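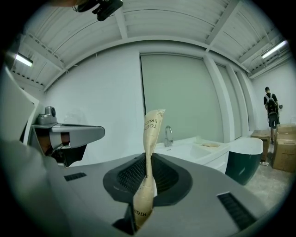

Chaltu Sisay
Mobile editor, Drarudar

Switching phones without losing your stuff: your questions

I love new-phone season, and my inbox fills up with the same worries every June, so let's get into them!

Do I need both phones on at the same time?
Yes, and both plugged in. My last move was 807 text threads plus a huge pile of photos, and it ran for roughly 100 minutes. Start it after dinner and go watch something.

Will my apps come across?
The apps mostly will. Their logins often won't, so keep your old phone until you've signed in to everything on the new one (banking apps are the usual holdouts). Game progress is a mixed bag. Check for a cloud save inside each game first.

Can I keep my number if I go to eSIM?
You can, and it's so much nicer than hunting for a paper clip! Ask your carrier for the transfer code before you wipe the old phone.
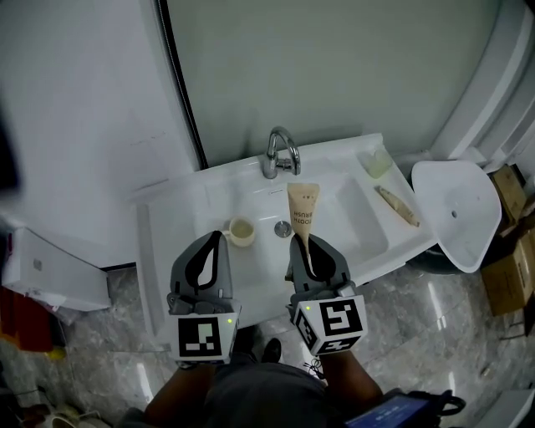 What about my two-factor codes?
Please do these first. Open your authenticator app, look for an export or transfer option, and move the accounts while the old phone still unlocks. Abenezer Mamo wrote in after getting locked out of four accounts. He got them all back with printed backup codes, so print yours too.

My old phone is full. Can I still back it up?
Usually, yes. Delete downloaded videos and offline maps, restart, and try again. Freeing up 13 GB was plenty on mine.
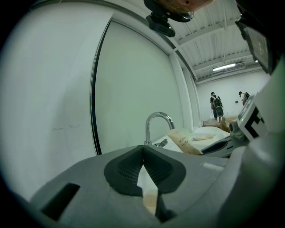 Rubber pads and printed markers, close up

When is it safe to erase the old one?
I give it a week. Make a call, open your oldest photo, and search for an old message. If all of that works, reset away and enjoy the new phone!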